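## What I learned driving somebody else's arm through a kitchen

I promised in the last issue that I'd write up my visit to the Darkora kitchen, and then I sat on my notes for two weeks, so apologies to those of you who wrote in to ask. August 26, 2024 is the date at the top of this one and I'm sticking to it.

Quick recap for new readers. Darkora has a demo kitchen where they teach an arm small countertop jobs, and the teaching is all done by a person on the other end of a pair of hand controllers. You move, it moves, everything gets recorded, and later a policy gets trained on the pile. I've written about this sort of thing plenty but I'd only ever driven for a few minutes at a time at trade shows, where some nice person stands next to you saying "great job!" no matter what you do. So when Kayode Igwe offered me a full session in the driver's seat I said yes before he'd finished the sentence.

Kayode runs teaching there. He is very calm and he does not say "great job!" What he says is "again," and then he resets the fruit.

The job I was given was to pick up a piece of fruit from the plate, carry it over to the cutting board and put it down. I know. I laughed too. I had pictured something with a bit more drama, maybe the toaster. But he wanted me on the most boring task they've got, because the boring one shows up your habits, and boy did it show up mine.

My first habit is that I hurry the last inch. I'd bring the gripper in at a good steady pace, get close, and then jab. With your own hand this is fine. Your fingertips tell you what's going on and you back off without thinking. With the controllers you've got your eyes and not much else, so the jab lands wherever it lands, and an orange is very happy to leave when poked. Kayode's fix was to have me stop dead in the air above whatever I was going for, every time, and breathe out, and only then go down. It felt silly. It also worked nearly right away!

My second habit took longer to shake, and it's the one I really want to talk about. I fidget. Between moves I'd wiggle the wrist a little, or open and close the fingers, the way you'd click a pen. I didn't know I was doing it until we played back my first few tries and there it was, click click click over the cutting board. A person watching would ignore it. The policy won't ignore it, though. It gets my motions and the camera views and it has no idea which parts were the job and which parts were me being nervous. Kayode told me they once had an operator who always paused and opened the fingers wide before a grasp, just a personal thing, and the trained version did it too, like a little bow. They all got rather fond of it, and then they had to throw the data out.

So, the middle part of my session was just this, over and over: come in, hold above the board, settle, go.

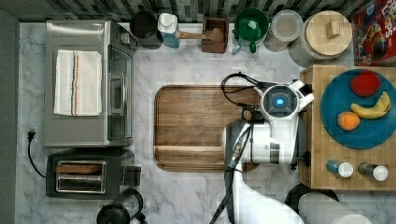
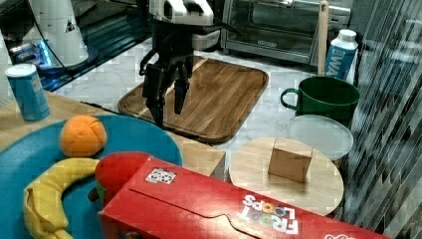
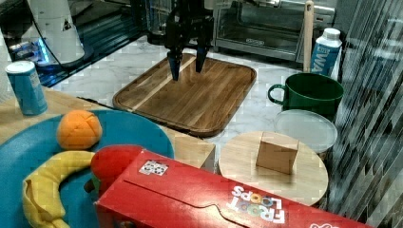

*The cutting board, the plate of fruit, and the gripper end of things at the Darkora kitchen.*

Somewhere in there I got tired, and tired is its own subject. Nothing hurts, exactly. You aren't lifting anything. But you're concentrating on something very small for a long time while your arms float out in front of you, and after 16 minutes my elbows had started to sink and the arm was sinking along with them. I didn't notice. Kayode did, and he made me get up and walk around the hallway. Their rule is that nobody drives for longer than 40 minutes without a proper break, and he told me most of the good operators stop well short of that. The ones who push through turn in work that looks okay on a quick watch and then makes trouble later on. I asked how he could tell which was which and he said he looks at how straight the path is between pick and place. When people get tired their path starts to droop in the middle, like a clothesline.

We ended up recording 40 tries that I'd call serious, and he kept 38 of them. I was very pleased with myself about this until he explained that he had been generous. The two he threw away were both ones where I'd set the fruit down, decided I didn't like the spot, and nudged it with the side of a finger to fix it. I thought the nudge was pretty slick. He thought it was a second task stuck on the end of the first one, with no label on it. If you want nudging, record nudging. I've been turning that one over ever since, because I've done the same thing in my own garage setup for years and always filed those runs as successes — and then wondered why my arm paws at things after it's let go of them.

I did ask about mistakes more generally, since a bunch of you have written in about that. Do you keep the runs where you fumble and recover? Kayode's answer was yes, some, and on purpose, and kept apart from the clean ones. A missed grasp where the operator backs up, lines up again and gets it is useful, and he'd like more of those than he has. A missed grasp where the operator thrashes for a while and gets lucky goes in the trash. The trouble is that from the inside those two feel exactly the same (or they did to me). I'd come away from one thinking I'd made a lovely save, and we'd play it back, and it was thrashing.

A few other things from my notes, in no particular order.

**Clutter.** I'm a tidy-the-bench-first person. I've always cleared everything off before recording, and Darkora goes the other way and leaves ordinary kitchen stuff out. Kayode's view is that a clean counter teaches the policy about clean counters, and no one's kitchen is that clean past breakfast. They shift things a bit between batches too. I found it harder to drive that way, because I kept worrying I'd clip something with the forearm while I was watching the fingers. He said good, worry about it, that makes you take the route a sensible person would take.

**Camera views.** I went in sure I'd want the closest view for everything and I was wrong about that. Close in is great for the last bit of the grasp and useless for getting there. By the end I was glancing back and forth without thinking, a bit like mirrors in a car. If you're building a home rig and you can only afford one view, my vote would go to a high one looking down, with the whole work area in it. I'd expect some mail about this.

**Starting position.** Do not start every run from the same pose! I did, naturally, since there's a handy button that sends the arm home. After the first batch Kayode reached over and took the button away from me, and from then on I had to begin from wherever I'd ended up. Annoying, but I can see the point. A policy that has only ever started from one pose gets lost as soon as someone bumps it.

**Software.** They record with Fuvano, which I hadn't used. The bit I liked was being able to mark a run as bad from the controller itself, right when it goes wrong, without putting anything down. I'm so used to scribbling file numbers on the back of an envelope that this felt like luxury. I didn't like the playback, which is slow to load and loses your place if you look away. Kayode says there's a new version planned for January and that he's heard that before.

**How much is enough?** Everyone asks and I asked too. For the fruit task they're aiming for 500 good runs, split between several operators so no single person's habits take over. My 38 go into that pile, which tickles me more than it should. He wouldn't promise me that 500 will do it. They'll train, see where it falls down, and go record more of whatever it's bad at. His bet is the banana, because of the curve, and because people can't agree on which part of it to grab. I went for the middle myself. The operator before me liked the end. Kayode has asked everybody to pick one way and stay with it, and from what I could gather that meeting went on for quite a while.

On the drive home I kept stopping my hand in mid-air before I reached for things. The turn signal, my coffee, the garage door button. It wore off by the next morning, but I've kept the pause for when I'm driving my own arm and it has helped a lot. I've also gone back through my old recordings from the garage and pulled every run with a nudge at the end into a separate folder. There are a lot of them and I'm going to retrain without them this month and see whether the pawing goes away. I'll report back either way.

Next time I'm off to Zitholm, where a small shop is trying something similar with folding, by hand this time — they grab the arm and walk it through the motion with the motors slack. I've got a list of questions already, mostly about how you keep your own sleeves out of the shot, but send me yours and I'll take them along. And if any of you have tried the Qaisi controllers at home, please write and tell me how they hold up over a long session. I've been eyeing a pair and I'd like to hear from someone with tired elbows before I spend the money.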